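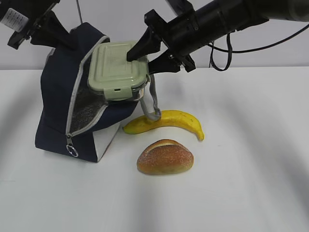 Lidded box won't go in my lunch bag flat

Ivone Falcão
My lidded box only goes in if I tip it, and then I worry about soup on the lining. I also can't grip the zip in gloves. Any tips?

palik_7
Hold the top edge up with one hand and slide the box in at a slant – mine drops level once the end's past the zip. Soup goes in a flask!

Seixas
Get a bigger bag.

Drarnuvix
For the zip, you want a ring on the pull. I hook a finger through mine, gloves and all.

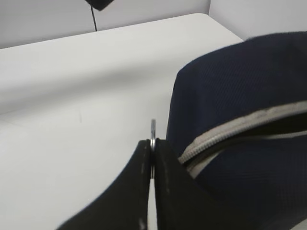
Small metal ring, navy bag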